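Skulwood Community Board > Local News and Safety

Thread: Police numbers on the Entwistle estate

kiltex_kev
Went to the police drop-in last night and came away annoyed. They say 815 homes have signed up for the alerts, but I've not seen an officer on foot round our way since July. Two sheds done in my road and all I got was a crime number and a leaflet!

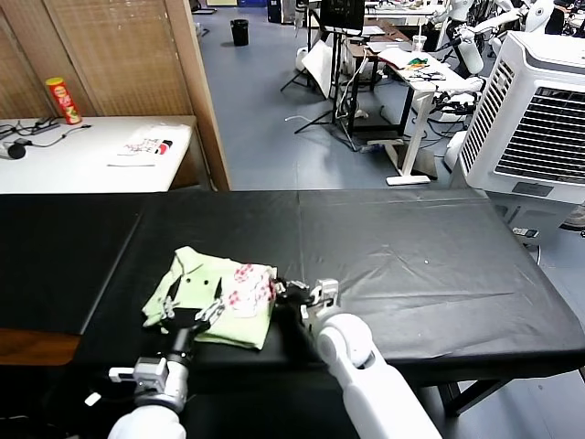 Replies (4)

mossybank
Bit unfair Kev. There were two of them outside the Duritz shops most of last week, chatting to the lads with the bikes. It's been quieter since – for us anyway.

kiltex_kev
Well yes, the shops get looked after. Try living up the top end.

hobnob_82
I'm with Kev. The petition for a proper patrol has 244 names on it now and we need 1,000 before the council has to talk about it. Forms are on the counter at the library if you don't do online.

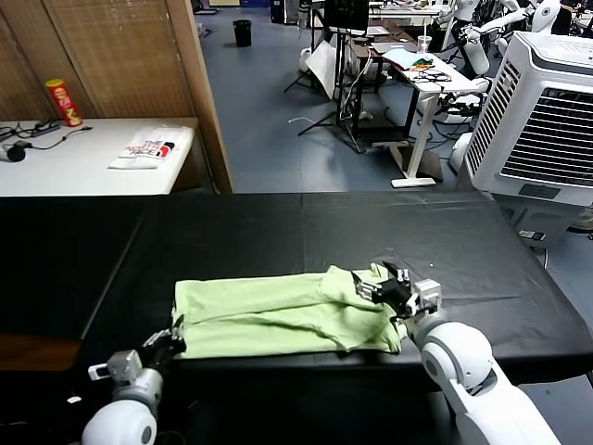

Related threads

Shed alarms, which one? (last post Aug 24, 2024)
Street lights out behind Duritz – reported twice
Anyone else get the fake parking fine text?

mossybank
Signed it, but I still think you'd all moan if they did turn up. My neighbour got stopped over a brake light and wrote to the paper about it (200 words, they printed the lot).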